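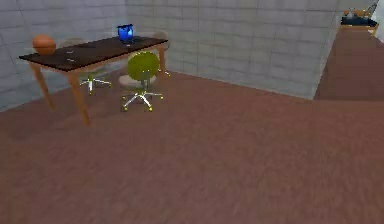

Boletín técnico de Jomura – Datos y simulación

Ullunora: estado de la recogida de demostraciones en entornos simulados

El conjunto Ullunora entra en su segunda fase. La primera se cerró con 1.000 episodios de navegación y aproximación a objetos, todos generados en interiores sintéticos. La segunda añade instrucciones en lenguaje natural y amplía el catálogo de salas a 70.

Cada episodio consta de una trayectoria, la secuencia de imágenes desde el punto de vista del agente, las acciones discretas asociadas y una instrucción escrita. Las instrucciones se redactan después de grabar la trayectoria, con el episodio completo a la vista. Las anotadoras y los anotadores no reciben el nombre interno de los objetos, solo las imágenes. Con esto se evita que el texto herede etiquetas del motor de simulación que una persona no usaría.

Composición de las salas

Las salas se generan a partir de una planta, un juego de materiales y una lista de muebles. Sobre las superficies horizontales se colocan objetos pequeños mediante muestreo aleatorio, con comprobación de colisiones y de estabilidad. El muestreo no intenta reproducir una distribución doméstica realista: un balón de baloncesto naranja en el extremo de un escritorio de madera oscura, con un recipiente azul translúcido al fondo del tablero, es una combinación válida. Interesa que el modelo no pueda deducir la posición de un objeto a partir del tipo de mueble.

Los objetos delgados siguen siendo el caso más difícil. Un par de piezas blancas y estrechas sobre el tablero pueden leerse como bolígrafos o como cubiertos, y a la distancia inicial del agente la diferencia no se resuelve. En la guía de anotación, versión de junio, se admite el término genérico («objeto blanco alargado») siempre que la instrucción siga siendo unívoca. Si no lo es, el episodio se marca como ambiguo y se conserva en una partición aparte.

Oclusiones y referencias lejanas

Se han revisado 570 instrucciones con referencias espaciales. Los errores se concentran en dos situaciones:

Sillas parcialmente ocultas por el tablero. Cuando hay varias sillas en torno al mismo escritorio, «la silla de detrás» no basta. La guía pide ahora un rasgo visible: la silla giratoria de respaldo redondo verde oliva frente a la de asiento grisáceo, por ejemplo.

Mesas al fondo de un pasillo. Los objetos que hay encima se perciben como manchas naranjas o marrones claras. No se aceptan como objetivo desde la pose inicial, pero sí como destino intermedio («ve hacia la mesa del fondo»).

Osaze Chukwu ha modificado el validador para que calcule el área en píxeles del objetivo en la primera imagen y rechace de forma automática las instrucciones que nombren objetos por debajo del umbral. El umbral se fija por sala en el archivo de configuración y no debe editarse a mano durante una sesión de grabación.

Poses iniciales

El agente comienza sobre suelo libre, orientado hacia al menos un mueble con objetos. En las salas con moqueta y abertura lateral a un pasillo se graban dos series: una con el objetivo en la sala principal y otra que obliga a salir de ella. Las dos comparten pose inicial y semilla de materiales, de modo que la primera imagen es idéntica y solo cambia la instrucción. Estas parejas se asignan siempre a la misma partición.

Iluminación: se mantienen las sombras suaves bajo los muebles. Las pruebas sin sombras redujeron el tiempo de render, aunque empeoraron la estimación de contacto entre las patas y el suelo, y se han descartado.

Herramientas

La grabación se hace con Ekwueme; la anotación, con Likex. La exportación entre ambos conserva ya las marcas de tiempo por acción. Los episodios exportados con la versión anterior deben volver a procesarse antes de entrar en el entrenamiento.

Objetivo de la fase: otros 1.000 episodios anotados y validados. La congelación del catálogo de salas tiene fecha de 1 de enero de 2024. Las propuestas de objetos nuevos se envían a Beverley Faulkner, con malla, material y masa; las que lleguen sin masa no se procesan.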